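Home Forums Kitchen & Dining Storage and Organizing Search Log in

Utensil holder with slots – worth it or just a drawer?

tultholm_pete
We have one shallow drawer in the kitchen and it is full. My wife wants to move the chopsticks and everyday forks out onto the table in some kind of wooden caddy. I have had bad luck with these. The last one was a Gillis, solid bottom, and after one winter it had black spots inside. Does anybody keep one out full time and not have it go moldy?

Mocanu
The solid bottom was your problem. Water runs down the sticks and sits there. Look for one with openings in the front or the sides and something under the base so it isn't flat on the counter. Bamboo is fine if it dries between uses.

graywater
Bamboo is not fine. I threw out two of them. Go ceramic or stainless and put it in the dishwasher. Wood around wet silverware makes no sense to me.

Mocanu
Ceramic holds water the same as anything else if it has no drain holes. The material matters less than the air getting in.

R. Marikar
I'm with Mocanu. We have used a light wood one for a good while and it lives on the kitchen table. It has a row of slots across the front and a back panel that stands higher, with a small hole near the top so you could hang it on a nail. I never have. Long cooking chopsticks go in with the eating ones and they don't tip it over.
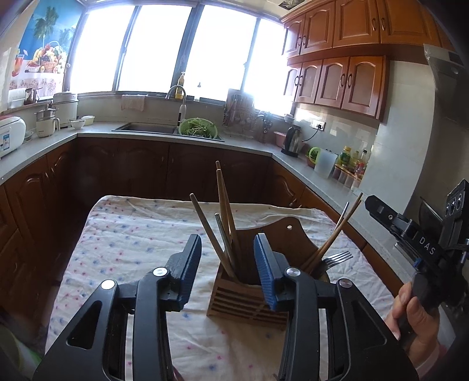
Tultholm, Thursday

Ours as it stands this week. Wood chopsticks, light and dark, plus a metal one and a fork. The long pair sticks up well past the rest. I know some people sort by color or by pair and I don't bother. You pull two and see if they match.

Things I do with it:
Everything goes through the drying rack by the sink first. Nothing goes in the holder wet.
Once a week I empty it, knock the crumbs out and wipe the inside with vinegar.
Every couple of months it gets a little mineral oil, outside only.

The tablecloth under it is the flowered one, so I take it the bottom is staying dry.

Ruwan

tultholm_pete
Thanks, that is bigger than I pictured. Does the fork share with the chopsticks or are there dividers? My wife will want the forks kept apart.

R. Marikar
There are compartments. The fork is near the right-hand one. It is not strict, things drift over. If you have a family's worth of forks I would get a second holder. One packed full won't dry no matter how many slots it has.

graywater
Weekly vinegar and oil every couple of months is a lot of upkeep for a cup that holds forks. My steel one cost 16 dollars and I have never oiled it.

R. Marikar
It takes five minutes. If you don't want to do it, don't buy wood.

Grakine
Different question. Why on the table and not next to the knife block? I see you have counter there.

R. Marikar
The counter on that side is for the kettle, the sauces and the spice jars, and whatever greens are getting washed. By the time dinner is going there is always a basin or a colander out too. The table is where we use the chopsticks, so that is where they stay. I tried it beside the stove at our old place and it got a film of grease on it in no time.

Grakine
Makes sense. Mine is beside the stove and yes, it is sticky.

Mocanu
Pete, one more thing. Lacquered chopsticks shed water better than bare wood. If you keep bare ones, stand them with the eating end up. Bare tips down in the bottom of a cup are the first thing to go dark.

graywater
Eating end up means everyone grabs the end you put in your mouth. No thanks.

Mocanu
Pick them up from the middle.

tultholm_pete
We will probably end up tips down and just dry them properly. I found a slotted one at the import store on the way home, not a brand I know. Hole in the back like Ruwan's, but mine has feet. I'm going to oil it before it goes on the table and start with the chopsticks only – the forks can wait until I clear out the drawer. I'll post again in May if it has spots.

R. Marikar
Let the oil sit overnight before you load it. Wipe off what's left in the morning or the sticks will pick it up.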